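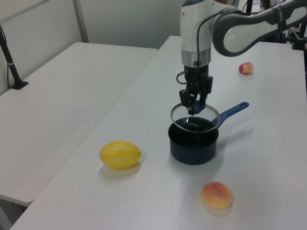
The arm holding the glass lid by its blue knob over the saucepan.

Autumn progress report: Udholm Robotics Club
Prepared for the Cunell Fund by Vimala Fernandes, club leader
Nov 9, 2021

Dear Fulgencio,

Thank you again for your patience over the paperwork, and for the kind note you sent with the second payment. It went up on our noticeboard and has been read by every student who waits there for the kettle. I promised you a proper account of the term so far, so I hope you have a cup of tea to hand!

We have settled on a kitchen task for the regional competition, as you suggested we might. The arm has to put the lid on a small saucepan and take it off again, with fruit lying on the table as obstacles that must stay where they are. Getting hold of the knob was the first real hurdle. Eglė Grigaitė rewrote the approach so that the fingers come straight down, and then spent most of a week on the closing force (the early attempts nudged the lid sideways and she was rather cross about it). In our last full trial we made 103 attempts and 100 of them ended with the lid picked up cleanly, which pleased us all enormously.

Putting it down is another matter. The lid tends to tilt a little in the grip, and if the arm lets go too early one side catches on the rim. Gopinath Salian is working on a slower final descent, and Gopinath Chettiar has been trying a different grip height on the knob. They don't agree about which will do the trick, so each is to have his turn before we choose. I should say the glass gives our vision program some trouble too, as it will keep finding the pot through the lid.

We began with seven students and now have eight, the newest having come along to keep a friend company and stayed. They write up their own trials, and the notes have become much easier to follow since Mrs Rodrigues from the English department offered to read them.

On money, we are within the budget you approved. The spare finger pads from Zirkard have been ordered and paid for, but have not arrived. I would like to move what is left under travel across to replacement parts, if the Fund is happy with that, and could you let me know before the end of November?

You would be very welcome to visit any afternoon during term.

With warm thanks from all of us,
Vimala Fernandes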